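Subject: Re: [snack-shelf] aisle trip – drinks list, is 110 enough?

Quick answer before I run, more tonight if I get a minute. Earlier message quoted so I don't lose track of what was asked.

> Hi all, since the Girard walk got moved to August I need to know what we are buying for the drinks table and who is hauling it. Last time we had way too much soda and the tea was gone before the second rest stop. Can whoever goes to the store look at what they have in tea, water and juice, and say if the small bottles are the way to go again or if we should get big ones and cups? Also snacks. Also do we need the folding cart from Orari or can we manage with bags. I have 53 names on the sheet and figured 2 bottles a head plus a few spare, so 110. Please tell me if that's dumb.

Not dumb. 110 is fine as long as people don't take one for the bus. They will take one for the bus. So maybe 110 plus whatever is left in the Dosevia closet – I think there's a case of water in there, did not check.

Went over to the store, the one past the Jotavov stop with the long aisles. Had a good look. Notes below, not in any order.

SNACKS

Plenty. Bags in every color on the left going in, and the floor in there has big black lettering on yellow and a cartoon guy in a blue cowboy hat. If you take kids along they will stand on him and not move. The little yellow carts are fine for snack bags and that's it. Do not try to get cases of water in one. The basket is tiny. 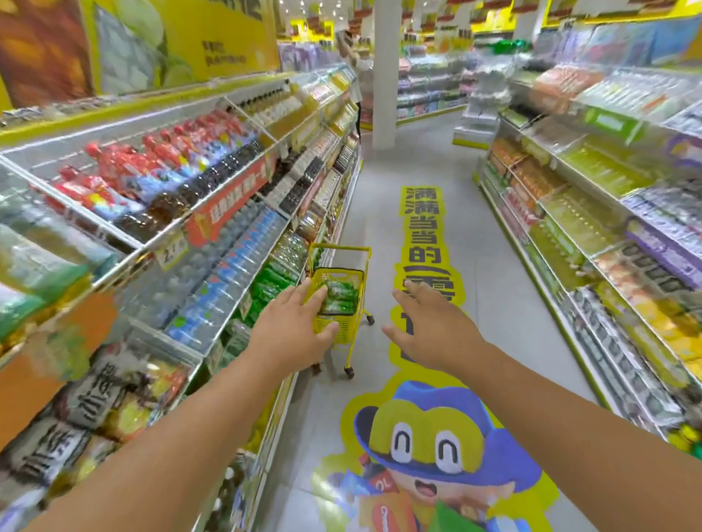 DRINKS

OK so the tea. Green tea first, that's what ran out last time. I'd put half the order on green tea. They keep it in singles and also in shrink-wrapped packs lower down, so look low before you start filling a cart one bottle at a time like I nearly did. The singles are the normal screw cap kind, easy to carry, good for a side pocket. I'd skip big bottles and cups. We did cups on the Orari walk and I was picking them out of the hedge for an hour.

Juice – get a few, not many. It's sweet and the grown-ups leave it. I'd say 17 and no more, mostly for the kids and for anybody who feels wobbly on the hill.

Water, same as always. Everyone says they'll bring their own and then they don't.
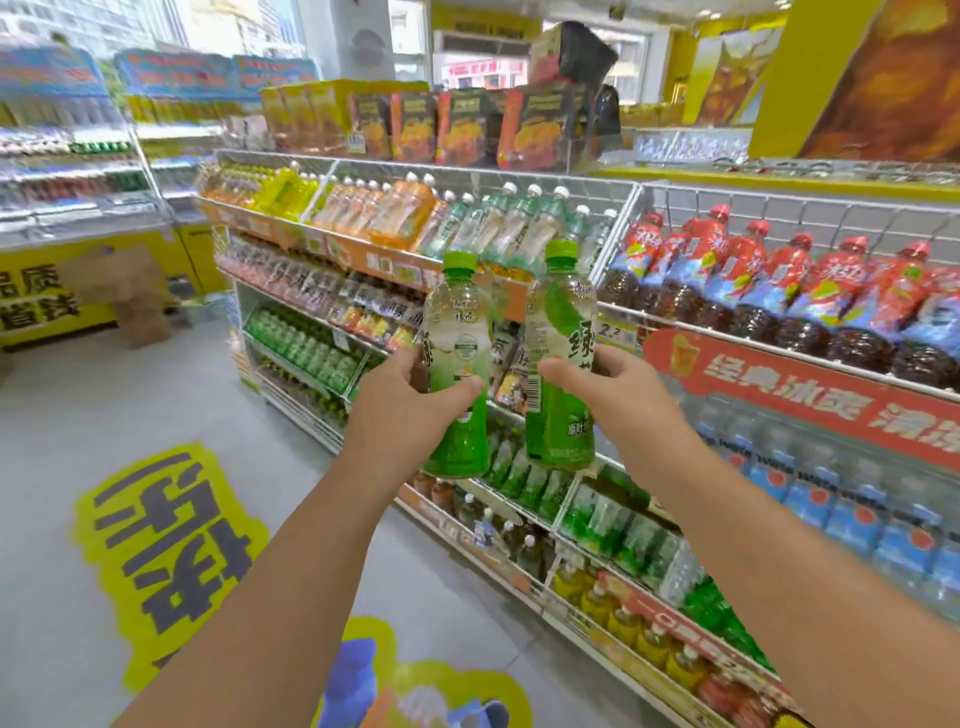 About the sweet iced tea question from the last thread, I know there were strong feelings. My view is get some, keep it at the back of the table, and put the green out front. People grab whatever is nearest. At the store the iced tea with the red caps gets a whole long row over a big red banner, and the tag by the banner says 2.2, so if we are watching the money somebody should write that down and compare with the place by the depot. I didn't get over there. Whoever does, bring the price for plain water too, I forgot to write it down. Sorry.

The other thing with tea is the mix. Last year somebody bought all one kind and half the group wouldn't touch it. So please no single-flavor order. Split it. The green and the amber tea are next to each other on the same rack so there's no excuse, you don't even have to move your feet. Check the lables though, I can't tell you what is in the amber one and we have at least a couple of people off sugar.

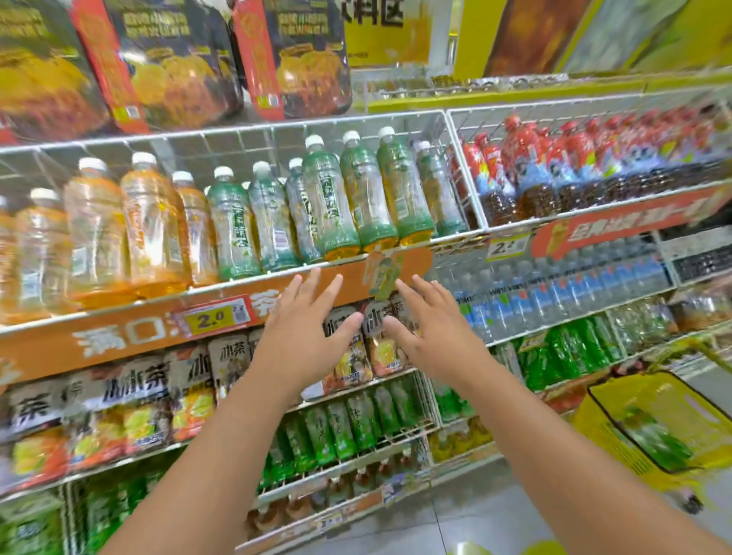 Tea rack, amber on the left and green beside it. Gift boxes up top are not for us.

CARRYING IT

Yes to the folding cart. Bags are a bad idea for that many bottles, the handles go through your fingers by the first corner. Can someone ask Orari if the wheel got fixed? If it didn't, two trips with the small hand truck from Dosevia. Hand truck needs a strap. The strap is on the hook behind the door or it was.

Ice I am leaving to whoever did it last time. Coolers too. Lids please, both of them, one went missing and we used a baking tray.

What I need back from people:

– can anyone do the store run the afternoon before, I can't, working till 6
– anybody who can't have tea at all, say so now
– key to the Dosevia closet, who has it
– is the table at Girard still ours or do we bring one

If I don't hear I'll just go with half green, then water, then iced tea and the juice, and you can all complain to me on the hill.

Oh and save the receipt. The real one, not a photo of it with a thumb over the total.

Gotta go, bus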